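Speaker notes – Sorting at the source: what a small office learns from its own waste

Slide 1. Title
Introduce self, then Lucie Bouchard, who takes the second half. Session runs 40 minutes with questions at the end. Handouts are by the door.

Slide 2. Scope
This talk covers one floor of the Baltidico building, general office use, no lab waste and no food service. The figures come from the October audit. Paper was weighed separately and is left out of the charts until slide 5.

Slide 3. Starting point
Every desk had its own bin. There was one recycling point per floor, next to the elevators. Cleaning staff emptied desk bins nightly into a single stream. Recycling rate before the change: 33 percent by weight.
Pause here. Someone always asks whether that includes cardboard. It does.

Slide 4. Method
Bags were tagged by zone and opened on a tarp in the loading bay. Kiyoshi Morikawa wrote the sorting sheet, which has five categories: metal, rigid plastic, film, organics, residual. Anything made of two materials went to residual unless it came apart by hand. Liquids were drained and weighed on their own. Skipping that step inflates the container numbers badly – the first trial bags had to be thrown out of the data for this reason.

Slide 5. Results by zone
Point to the Gemora wing first. It has the fewest people and the most residual. The kitchenettes account for nearly all the metal. Paper is in the gray bars, shown for scale only.
Do not read the table aloud.

Slide 6. Contamination
Define it before using it: any item in the wrong stream, plus any correct item carrying enough residue to be refused. Haulers set their own limits. Ask for the limit in writing.

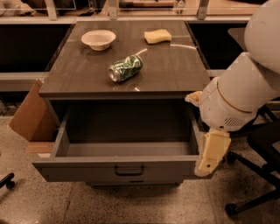
Aluminum is the easy case. It keeps its value when dented, and a little leftover drink rarely gets a load refused. Crushing is a different matter. Some sorting lines separate by shape, and a flattened can may travel with the paper. Check with the hauler before putting up a sign that tells people to crush.
Sponges are residual under our sheet, cellulose or not. Reusable dishes go back to the sink and should never appear in the count.

Slide 7. Changes made
Desk bins removed. Two stations per wing, same order of openings at each, left to right. Signs show the items people on that floor throw out, with very few words. Hand over to Lucie.

Slide 8. Costs (Lucie)
Station hardware came from Khumalo. Liner use dropped. Collection moved from nightly to Tuesday and one other day set by the hauler. Votudham site has asked for the same layout; quote pending.

Slide 9. Questions
If asked about composting: separate contract, not covered today. If asked for the raw data: Kiyoshi has the spreadsheet, zone tags included.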